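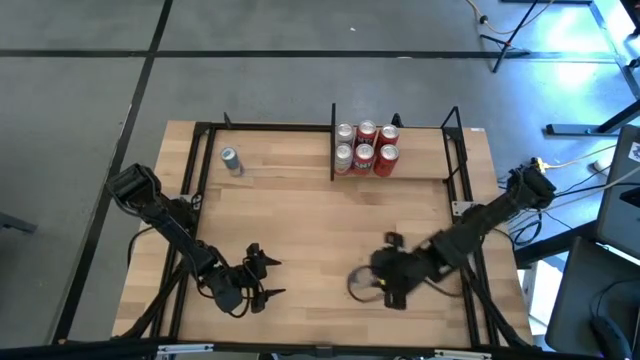

Two arms at the wooden table

About the Mollent Leadership Circle

The Mollent Leadership Circle is a membership association for women who lead nonprofit organizations, and for women who will lead them soon. We bring together executive directors, program managers, board members and people who run small charities from a kitchen or a spare bedroom. Our office is in the Bolteson Building, on the second floor, and most of our meetings take place there or in the offices of our members.

We are ourselves a nonprofit organization. We do not belong to any political party or church, and we do not recommend candidates in elections. Our members may of course do so in their own name.

How we began

The Circle started as a lunch. Several directors of local charities had the habit of meeting in January, when the year-end appeals were finished and the new budgets were not yet a problem. They talked about things they could not easily discuss with their staff or with their boards: how to ask a founder to step back, how to read an audit letter, what salary is fair to request for oneself. The lunch became monthly, and then it became too large for one table at the restaurant.

For the first years we had no name, no bank account and no rules. A member kept the list of telephone numbers in her purse. When the list was lost in a taxi, we understood that it was time to be more organized. We registered as an association, wrote bylaws of 4 pages (they are now longer, unfortunately) and chose the name Mollent, after the street where the restaurant was.

Today we have 405 members. They work in youth programs, housing, animal welfare, health education, the arts, food assistance, literacy and many other fields. Some of them direct organizations with a large staff and several buildings. Others are the only paid employee. We try to seat them next to each other, and this is still the best idea we ever had.

What we do

Monthly lunch. We continue the tradition. There is one short talk by a member and then conversation at the tables. We do not have a head table. Guests are welcome to come two times before they decide about membership.

Peer groups. A peer group is made of six to eight members who meet every month for one year. The group has a moderator who was trained by us. What is said in a peer group stays in the group, and members are asked to sign a simple promise about this at the first meeting. Directors of organizations which compete for the same grants are not placed in the same group, unless both of them ask for it.

The Trirska Program. This is our course for women who want to serve on a board for the first time. It has three parts: the duties of a board member, the reading of financial statements, and the art of asking for money. The third part is the one people fear most before the course and mention most after it. Participants do not need to work in the nonprofit field. We have had engineers, nurses, bankers, a beekeeper and a number of retired teachers.

Board matching. Organizations that look for new board members can send us a description of their mission and of the skills they miss. We compare it with the profiles of our members and of people who completed the Trirska Program, and we propose an introduction. We make only introductions. The decision to invite a person to a board, or to accept such an invitation, is made by the two sides without us.

The Pathirana Grant. Each year we give small grants to women in their first executive position. A grant is $1,000 and may be used for coaching, for a conference, for a course in accounting, or for child care during any of these. The application is one page. We ask for a short report afterwards, also one page, and we do read it. 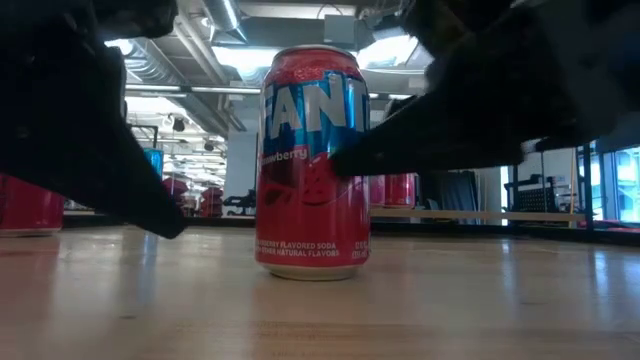
How we are governed

The Circle is led by a board of directors who are elected by the members at the annual meeting. A term is 3 years, and nobody may serve more than two terms in a row. The chair is chosen by the board from among its own members. Board members receive no payment from us. They pay the same dues as everybody and buy their own lunch.

We think it is important that the board looks like the membership. For this reason the bylaws reserve places for members from very small organizations, and at least one place for a member who is under thirty-five. In some years it was difficult to fill this last place. We learned that younger members did not refuse the work, they refused the hour: our board met at four in the afternoon on working days. We now meet in the evening, and it is possible to join by video.

Daily work is done by our executive director and a small staff. They answer the telephone, keep the books, organize the courses and know where everything is. The board sets the budget and reviews the work of the executive director each year, following a written procedure which any member may read. Several member organizations have copied this procedure for their own use, and we are glad when this happens. Please ask us for the file, so that you do not need to type it again.

Our accounts are examined each year by an outside accountant. The annual report is sent to all members and can be requested by anyone else at the office.

How we are funded

The larger part of our income is membership dues. Dues depend on the budget of the member's organization, so a director of a small charity pays much less than a director of a large one. A member who is between positions pays nothing for the first year. You do not have to prove anything to us in this case – one sentence in an e-mail is enough.

The rest comes from course fees, from donations and from sponsors of the annual dinner. Sponsors receive a table and our thanks. They do not receive the list of our members, and they do not choose our speakers. We have said no to sponsors who wanted one or the other.

Donations to the Pathirana Grant are kept in a separate account and are used only for grants.

What we expect from members

We ask members to come. This sounds simple, but a full calendar is the usual condition of our members, and an association of leaders can easily become a list of names on a website. We do not remove people who cannot attend for a season. Illness, new babies, capital campaigns and difficult audits are all understood here. But we hope to see each member at the lunch several times in a year, and we telephone those whom we have not seen for a long time.

We ask also for discretion. Members speak openly about their boards, their donors and their mistakes. Please do not repeat it outside, even as a funny story and even without the name. In our city, people can guess.

Finally, please do not sell to each other at the tables. Consultants are welcome as members if they work mainly with nonprofit organizations, and they may put their cards on the shelf beside the coats.

Men in the Circle

This is a question we receive often. Membership is for women, and any person who lives as a woman is welcome. The Trirska Program and the annual dinner are open to everyone. Many of our speakers, donors and moderators of public events are men, and several of them have proposed colleagues for membership, which we appreciate.

Joining us

To apply, you need a form, a short letter and the name of one member who knows your work. If you do not know any member, come to a lunch as a guest and you will know several by the dessert. The board reads applications four times a year. We answer every application, and if the answer is no we explain it. Usually it is a question of time: the person is at the beginning of her path, and the Trirska Program would serve her better at the moment.

New members are paired with an experienced member for the first half year. This person will sit with you at your first lunch, explain the abbreviations that we use too much, and introduce you to people in your field.

Visiting the office

The entrance of the Bolteson Building is on the side of the parking lot. The main door on the street is used by the dental practice and will not bring you to us. Take the elevator to the second floor and turn left. The office is open on working days from nine to four, and we are closed for lunch on the day of the monthly lunch, for understandable reasons. If you come by car, please use the places along the fence. Those near the door belong to the patients.

If you need an interpreter, a quiet place to nurse a child, or a seat near the exit, write to us a few days before and we will prepare it.

This page was last revised on Saturday, July 31, 2021. Corrections from members are welcome, including corrections of the English.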